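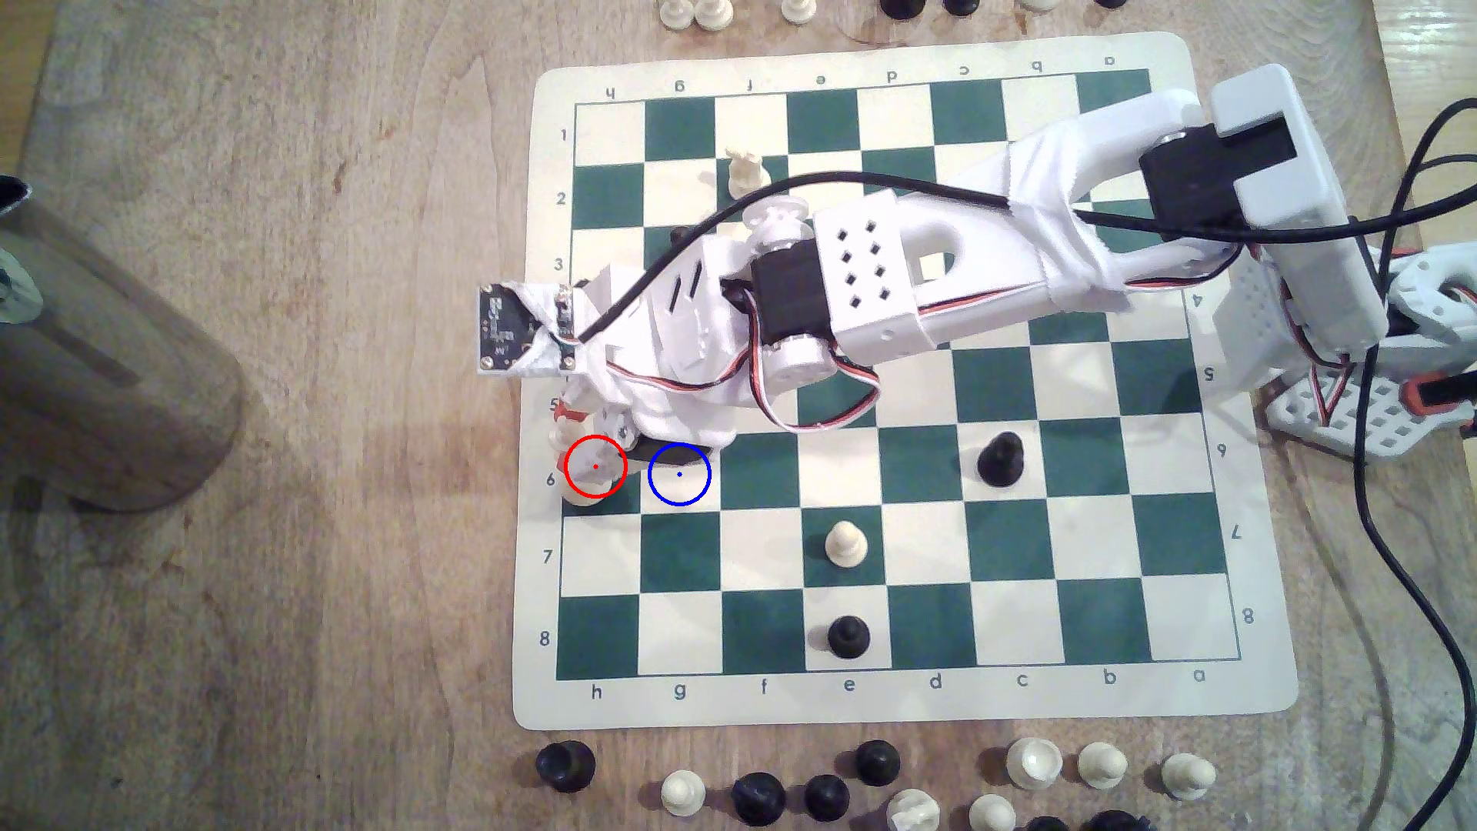
Evaluation of the Doteo Desktop Arm Kit for Moving Chess Pieces

Robotics Project Module, Stamley College
Final report, June

1. Purpose of the project

The department wants a low-cost robot arm that students can build and program in the second half of the introductory course. The Doteo kit was one of the arms on the shortlist. Our task was to build it, use it for one practical job, and report whether it would be suitable for a class.

We were a group of two. One of us did most of the assembly and wiring and the other did most of the software, but both of us ran trials and both of us wrote this report.

The job we chose was moving single chess pieces from one square to another. We did not try to make the robot play chess. There is no chess engine in our system and it doesn't know the rules. It is told which piece to pick up and which square to put it on, and it is judged only on that.

Chess was chosen for practical reasons. The squares give an exact target, so there is little argument over whether a piece has been put in the right place. The pieces are small and fall over easily, which shows up a weak gripper quickly. A roll-up vinyl board was already in the department cupboard.

2. What is in the kit

The arm is sold as a set of 3D-printed parts with servo motors, a driver board, cables, screws and a power supply. A camera module for the wrist is an optional extra and we ordered it. The arm has a shoulder, an elbow, a wrist and a gripper. The white plastic parts came ready printed. Doteo also makes the print files available to buyers, and this turned out to be useful (see section 3).

The base does not come with a clamp. The instructions say to fix it to "a stable surface" and leave the rest to the buyer. We used a clamp from the workshop. A department buying several of these should add clamps to the order.

The control software supplied with the kit can move each joint from a slider, record positions and play them back. It does not do anything with camera images. For that we used Brirkutari, a package the department already has a licence for, which takes in the camera picture and lets you mark points on it and convert them to positions on the table.

3. Assembly

Assembly was slower than we had planned. The printed instructions are clear up to the elbow. After that the drawings are smaller and in several places the servo is shown from behind without saying so. We fitted the elbow servo the wrong way round and had to take the joint apart again.

The servo wires were the other difficulty. The kit has no clips or channels for them, so they form loose loops at the joints. If a loop is too short the joint pulls on the connector when it straightens. If it is too long it catches. We ended up leaving more slack than looked tidy, and ran the thick camera cable along the top of the arm so that it stayed away from the pieces.

The wrist camera has no proper mount. There is a flat area where it is meant to go and the instructions suggest adhesive pads. Ours did not stay on. We fixed the camera with white tape, and this held for the rest of the project, but it means the camera is never in exactly the same place after it has been touched. Every time it was knocked we had to calibrate again.

One gripper part cracked while we were tightening a screw. We printed a new one from the supplied file on the college printer and it fitted first time.

4. Setting up the board

The board was laid flat on a wooden table with the arm at one side. We left the board the same way round for all trials. Spare pieces were kept on the table around the edges of the board.

Vinyl boards do not lie completely flat after they have been rolled. In early trials a corner nearest the arm was slightly raised and pieces placed there leaned. Leaving the board under books overnight improved it.

The squares were named by the letters and numbers printed on the board. We used these names in all our records, for example "h6 to g6". This made it easy for one person to read out the result while the other wrote it down.

The pieces came from a Juntunen club set. They are plastic. The pawns have round heads, and this mattered more than we expected.

5. How a move is given to the robot

The start and end squares are marked on an overhead view of the table. Brirkutari draws a red circle with a dot at its centre on the piece to be picked up and a blue circle with a dot on the square it should go to. The person running the trial checks both marks and then starts the move.

The move has the following stages.

Move above the piece with the gripper open.
Lower the gripper.
Close the gripper.
Lift.
Move above the target square.
Lower, open, and lift away.

The wrist camera was intended to correct the position just before the gripper closed. We got this working only in part. When the gripper was low the camera was too close to the piece to see it well, so the correction had to be made higher up, and any error in lowering was not corrected at all. The overhead view did most of the work in the end.

The overhead view has its own problem. The arm crosses the board, so it hides some of the squares, and which squares are hidden depends on where the arm is. We dealt with this by marking the move while the arm was parked and not updating the marks once it had started moving. This works as long as nothing else on the board is disturbed.

6. Trials

We ran 380 trials. Each trial was one piece moved from one square to another. A trial was counted as a success if the piece was standing on the target square when the arm had lifted away, no other piece had been knocked over, and neither of us had touched anything. A piece that was standing but partly over the line into the next square was counted as a failure.

Of the 380 trials, 216 were successes. This is 57 per cent.

We had hoped for better. The figure includes every trial from the first session onwards, including those run before we had sorted out the raised corner and the camera tape. We considered leaving the early ones out but could not agree on a fair point to start from, so they have all been kept in.

The failures were of the following kinds, with the most common first.

Piece tipped on pick-up. One finger touched the piece before the other and pushed it over. This was nearly always a position error and not a fault in the gripper.

Piece slipped while lifting. This happened mostly with pawns. The fingers closed on the round head and the pawn dropped out. Lowering the gripper further so that it held the neck helped a lot, but then there was more risk of touching neighbouring pieces.

Piece placed over a line. The arm sags slightly when it is stretched out, so pieces put on the far side of the board tended to land short.

Neighbour knocked. The open gripper is wide compared with the squares. With few pieces on the board this was uncommon. With pieces on adjoining squares it happened often enough that we stopped running that arrangement and kept the board sparse. Our success rate should be read with this in mind. It would be lower in the opening position of a real game.

Software stopped. The supplied software lost contact with the driver board now and then and had to be restarted. We counted these as failures because a class would have to deal with them too.

7. Reliability of the hardware

No servo failed. The shoulder servo became warm in long sessions and the sag got worse as it did, so we began to take breaks between sets of trials. The screws at the wrist worked loose and needed checking at the start of each session. Apart from the gripper part already mentioned, nothing broke.

We contacted Doteo support by email on two matters, the elbow drawing and the loss of contact with the driver board. The reply on the drawing was quick and included a corrected page. The reply on the driver board suggested a different USB cable. We changed the cable and it made no difference that we could see.

8. Suitability for teaching

Points in favour. The arm can be taken apart and put back together with ordinary tools. Broken parts can be printed. All the wiring is in view, and this is good for explaining how the joints are driven. The position playback in the supplied software can be learned in one practical session.

Points against. The instructions for the elbow and wrist are not good enough for beginners. There is no camera mount and no base clamp. The supplied software is not dependable. The arm is not accurate at full reach, and students who choose a task needing accuracy will be disappointed unless they are warned.

Our recommendation is that the department buys the kit for the building and basic control part of the course, and does not use it for tasks that depend on exact placing. Larger objects such as blocks or cups would suit it better than chess pieces.

9. Further work

A printed bracket for the wrist camera should be the next thing made. We drew one but did not have time to test it. After that, the sag could be measured at several distances and corrected in software, since it seemed fairly consistent when the shoulder was cool. Soft pads on the fingers might reduce slipping. We would also repeat the trials using one half of the board only, the half nearest the base, to find out how much of the failure rate is due to reach.

The trial records and our Brirkutari settings are in the shared module folder.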